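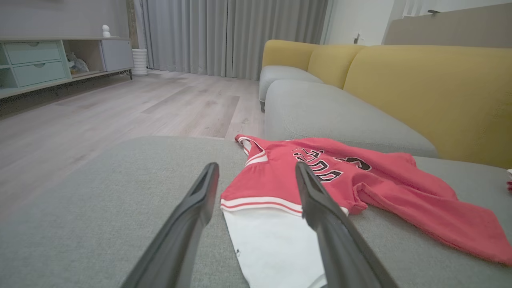

## Rules we set for the laundry runs

When I joined the Dadusari project in February, I figured the hard part would be the grasping. Nope – it was agreeing on what counts as a fair try! My lab partner Şengül Gezer and I ended up writing our own rulebook for tidying clothes off a sofa, and this report is mostly about that.

Our first draft had nearly 80 rules (way too many, I know). We cut it down to what we could remember with our hands full:

- Keep your hands off the sofa once the arm is moving.
- Open the fingers fully before coming down on fabric.
- Stop if the fingers press into the seat cushion.
- Write down every run, even the embarrassing ones.

That last one caused the most arguing. I wanted to toss the bad runs and Şengül didn't, and she was right.

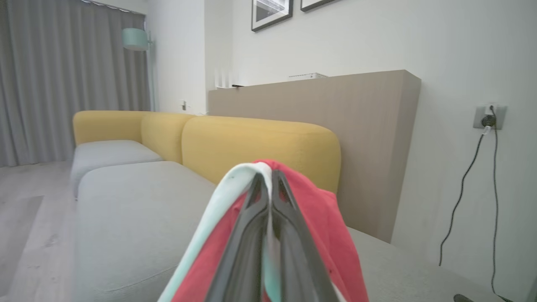 *2 min read · 354 words in the full rulebook*

Picking up more than one cloth at a time was our gray area. Red and mint green fabric in the same pinch – is that a success or a fault? The Caron draft we started from only talks about single items, so we added a "multiple" box to the log sheet and left the scoring for later. I'd still like to split it by whether the operator meant to do it.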